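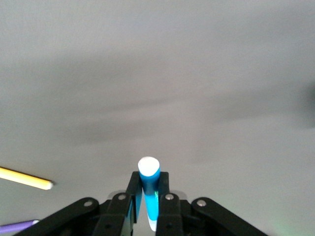

Wax, Wind and the Waiting List: How Judging Order Affects Scores at a Small Ski Freestyle Event

Project report, Sports Studies
Fuad Seyoum and Nilmini Kanagaratnam
Supervisor: Gudrun Weidemann
July 6, 2026

1. Background

Anyone who has stood at the bottom of a slopestyle course has heard a skier complain about going first. The theory is that judges hold back early so they have room to go higher later, and the poor soul in bib one pays for it. We wanted to know if this is true or if bib one just likes to complain. Fuad has been bib one, so we had a stake in the answer.

2. Data

We used score sheets from the Skjelbred Open, a club-level slopestyle contest that has been running for 17 seasons. Sixten Aasen, head judge for most of that time, keeps the sheets in binders. He let us copy all of them on the condition that we put them back in order, which they had not been in when we got them.

That gave us 1,867 scored runs. We dropped 358 of them. Most of these were falls, where the score says more about the fall than the judge, and the rest were in handwriting that neither of us could read and Sixten would not commit to. Typing up the remainder took most of October and is the reason this report has a short literature section.

3. Method

Start order at Skjelbred is drawn by lot for the first run, so strong skiers should not bunch up at either end. For the second run the order is reversed by ranking, and we left those scores out of the main comparison. We split each first-run field into early, middle and late starters and compared average scores within the same season only. The judging scale changed 8 seasons in, and comparing across the change produced a very exciting result that was entirely wrong. We mention it so that the next group doesn't get excited too.

4. Results

Early starters did score lower than late starters. The gap was small, less than what separates a clean grab from a sloppy one. It was widest in seasons with only two judges and nearly vanished in seasons with four. Middle starters landed all over the place, and we have no explanation we would defend in public.

5. Problems

We had no weather records. If the course gets faster as it is skied in, late starters may simply be skiing better. Gudrun Aasen, who grooms the course, thinks this accounts for all of it. Her brother Sixten thinks it accounts for none of it. We did not interview them together again.

6. Further work

Video of the runs, scored again in shuffled order by judges from another club, would settle a good deal. The Rultenis club has said it might lend us two judges next season if we pay for gas and lunch.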